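Power for a barn reception, 92 guests
Posted in Venues and Rentals

Our reception is in April in a hay barn outside Zikomville. The barn has one panel with two 20 amp circuits we're allowed to use. The caterer wants two coffee urns and a warming cabinet, the DJ wants his own circuit, and we have 32 strands of LED string lights. Do I need a generator or can I split this up somehow?
Finton

Get the wattage off the plate on each item before you rent anything. A 20 amp circuit at 120 volts gives you 2,400 watts, and you should plan on 80 percent of that for anything running over three hours, so 1,920. A large urn is usually 1,500 by itself. Two urns and a cabinet won't fit on one circuit. Put the DJ and the LED strands on the barn panel, one circuit each, and rent a 7,000 watt inverter generator for the caterer. Park it downwind, at least 50 feet from the doors – farther if the ceremony is on that side. Use 10 gauge cord for the long run.
Eusebio Puma

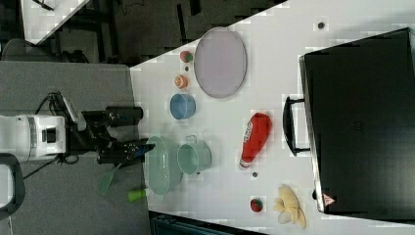
Also check how many strands can go end to end. The limit is on the tag near the plug and it varies a lot by maker. If yours run out before the far wall, feed them from both ends of the barn on separate cords.

we just ran everything off the house next door and it was fine. one breaker tripped during the toasts. ask the owner if theres an outlet by the well pump
Cuervo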